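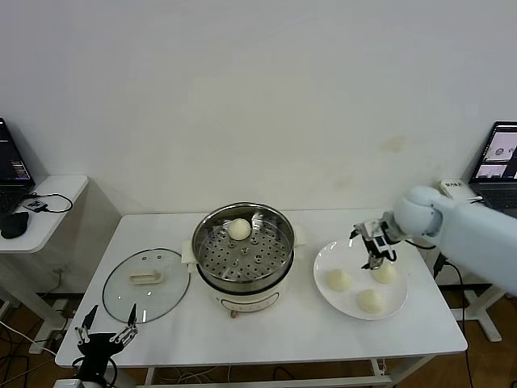

Bun transfer, steamer to plate. Right arm at the plate, one bun on the rack.

Notebook entry, June. Serving line automation, Zein canteen kitchen project.
Entered by Rania Nseir. Read by: K. Boychuk, J. Sharifi.

Purpose of this entry is to record the state of the bun transfer task and the points raised by kitchen staff at the morning review. The cycle under study is limited to moving buns from the steamer rack to a plate. Loading the rack, filling the pot and handling the lid remain manual work and are outside the present scope.

Setup is unchanged from the previous entry. The lid is taken off before the arm is enabled and laid flat to the left of the pot. The plate stands to the right. Kendra asked that these positions be treated as fixed until the Brinance trial, and I agree. The operators at Brinance work to a marked table, and any change here would have to be repeated there.

Grip force was reduced by 2 steps at the start of the session. Jamshid considers the present setting suitable for plain buns and wants filled ones tested separately. The filled type has a thinner skin at the base, and he expects the old setting to mark it.
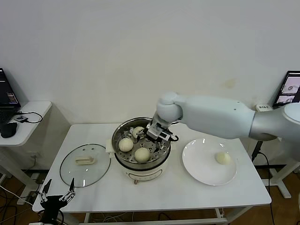 The approach to the rear of the rack still requires attention. The wrist has to come down over a wide rim, and clearance depends on the pot standing exactly where the program expects it. Walid Abu Hammour is to supply a locating ring for the base. Until it is fitted, the operator checks the pot position before each run.

Staffing. The Zein kitchen serves 318 portions at the early sitting and 706 over the full day. At present one person stands at the steamers for the whole of the early sitting. Under the proposed arrangement, that person would load racks, remove lids and inspect plates, with the arm doing the transfer. Anas Boutros, speaking for the kitchen staff, made the following points:

The reach over an open steamer is the part of the job people most want to give up. Two staff members have asked to be moved off it.

Inspection must be written into the job description and paid at the same grade. Staff do not accept that it is lighter work.

The person on shift must be able to stop the arm without calling the technical office.

I have accepted the third point for our part. The first two have been passed to management at Wuler with a request for a written reply before the trial.

Pace. Anas also asked whether the arm would set the speed of the line. Present intention is that it waits for a release from the operator after each plate. Kendra would prefer a timed release. Left open.

Next: 200 transfers with plain buns at the reduced grip setting, drops and marked skins to be logged by position on the rack. Jamshid to prepare the log sheet. Dronby fingertip pads still on order.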